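Sadthorpe Evening Classes: Setting Up Home
Week 4 handout - Looking after wooden furniture

Welcome back, everyone, and well done to those of you who brought your beeswax samples along last week (my kitchen still smells lovely!). Tonight we're on to finishes, and I'm afraid I do tend to go on about them, so stop me if the tea is getting cold.

Before you put anything on a table, find out what is on it already. Dab a little white spirit on a hidden spot, wait, and wipe. Wax will soften and come away on the cloth, while varnish just sits there looking pleased with itself.
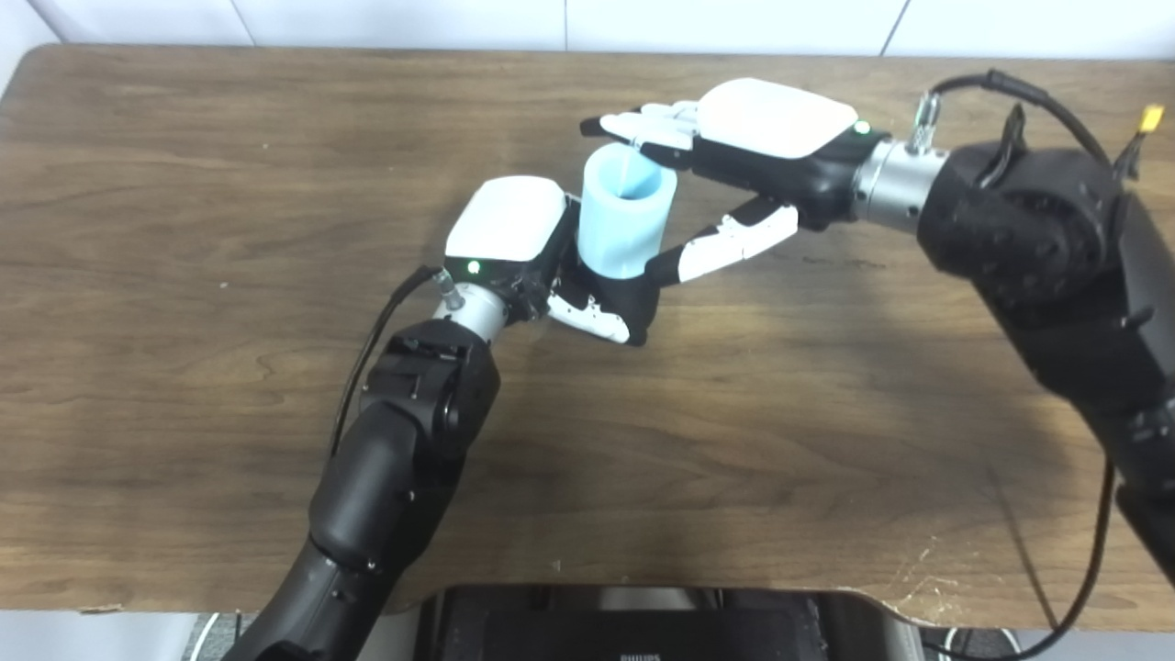

Oil is the forgiving one. Put it on thinly, leave it for 20 minutes, then wipe off every bit you can - far more than feels right. Lay the oily rags flat outdoors to dry and never leave them in a heap, as they can catch fire by themselves.

For next time: try the white spirit test on one piece at home, and bring a soft cotton cloth. An old vest will do nicely.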